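# The smart fridge can wait

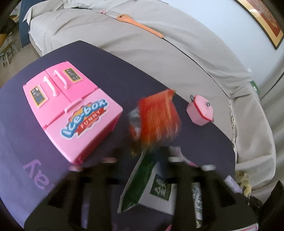

*Rafsan Gunawardena*

Dec 10, 2024

Our fridge gave up in November, on the night I'd done the big shop. It had been making a noise like a bus for a while and we'd all stopped hearing it. So for two weeks I have been reading about fridges, and I'd like some of that time back.

The first thing I learned is that you can't simply buy a cold cupboard any more. The man in the shop kept steering me towards a Gorow with a screen in the door. It has an app. The app will tell you when your milk is going off, provided you have told the app that you bought milk, and when. I asked who does that. He said lots of people do. I don't believe him. I have never met one person who would stand in the kitchen typing in yoghurts.

Then there's the "freshness zone", which every maker has under a different name. On the Prurero it costs another £60 over the plain version. I pulled the drawer out and pushed it back in and it was a drawer. There may be some clever business with the air, and the leaflet had plenty of arrows on it, but nowhere did it say how much longer a lettuce would last. If the answer was any good I think they'd have printed it.

The toy fridge in our sitting room has two doors up top, a freezer drawer below and control panels that are stickers. I'm starting to think the grown-up ones aren't so different. My sister's has six cooling modes and she has used one of them since the day it came.

What I did find useful:

- The energy label, though only for comparing two fridges of the same size. A huge one with a good letter can still use more than a small one with a poor letter.
- The noise figure. Ours opens on to the room where we watch telly, so I cared.
- Measuring the hallway. The Prarkow everyone online raves about is lovely and would not have got past our stairs.

As for extended warranties, 60 pages of terms came with the one I was offered, and door seals weren't covered. Door seals are the bit that goes!

In the end I bought a second-hand Michalík from a couple moving abroad. No screen. It has a dial from one to five and a light that comes on. It's 18 months old and it hums a bit — less than the last one — and the salad drawer sticks if you overfill it. I still need to find somebody to take the old one away, as the council wants it left at the kerb and I can't shift it on my own.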